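The Names of the Inlet

Barış Gezer came to Brendinwood in August, on the mail boat, with one suitcase and a box of empty index cards. The letter of the band council was in his coat. It said that he would have a room above the net store, a desk, and the use of the archive until the work was finished. It did not say what "finished" meant.

The work was an encyclopedia entry. The old one had 101 words and three of the place names were wrong. It gave the size of the reserves and the number of people, and after this it stopped, as if the people had also stopped there.

"You will write it longer," said the woman who opened the archive for him. Her name was Pruda, and she was the granddaughter of the last chief who was born at the outer village. "But first you will read."

So he read. He read the survey books, in which a man with beautiful handwriting had drawn a line around each fishing place and called it a reserve. He read the letters that the chiefs had sent to the government, and the answers, which were always shorter. In the evening he walked to the end of the dock and said the names of the places in a low voice, because he was ashamed of his accent.

Pruda heard him once. She was cleaning fish.

"Again," she said.

He said it again.

"The sound is further back. Like you have a small bone in the throat and you are polite about it."

He practiced for 60 days. His own language had sounds that his teachers abroad could never make, and he remembered how he had laughed at them when he was a boy. Now he thought about those teachers with more respect. 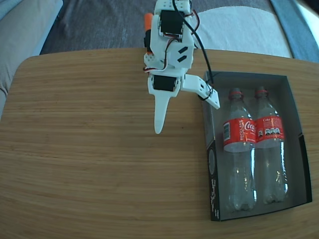

The arm over the wooden table, with its two black motors and the cable along its side.

In autumn the rain did not rest. The old man Eskola came to the archive every morning, hung his hat on the nail, and sat by the stove. He was not from the Nation. His father had come from Finland to cut trees and had married into a family of the inlet, and Eskola had grown up in both kitchens. He knew which beach belonged to which house, and who had the right to sing there.

"What number do you have for the old territory?" he asked one morning.

"2357 hectares, in the report from Brolturwood."

"That is what they measured. They measured at high tide." He moved his chair closer to the heat. "My wife's people dug clams on land that is under water half of the day. Where is this land in your report?"

Barış looked. It was not in the report. He took a clean card and wrote: land that is under water half of the day. He did not know under which letter he should put it.

The entry was due in winter. He wrote it seven times. In the first version there were many dates. In the fourth there were almost none, and the editor in the city sent it back with a kind note. The last one he read aloud in Pruda's kitchen, to her and to Eskola, and to two children who were doing homework and did not want to listen but listened.

When he came to the names he read slowly. He put the sound far back. One of the children looked up from her notebook.

"That's our creek," she said.

Pruda poured the tea. She corrected one vowel, and the name of an aunt, and asked him to take out the word "formerly" in two places. He took it out. Eskola wanted the clams in the second paragraph and not in the fifth, and they discussed this until the tea was cold.

He mailed it on the next boat. Under the text he typed, as the editor's rules required, the day on which the information had been checked: 10 Jan 2025. Then he went back up to the room above the net store, where the suitcase was still under the bed, and took a new card from the box, and wrote on it the name of the creek.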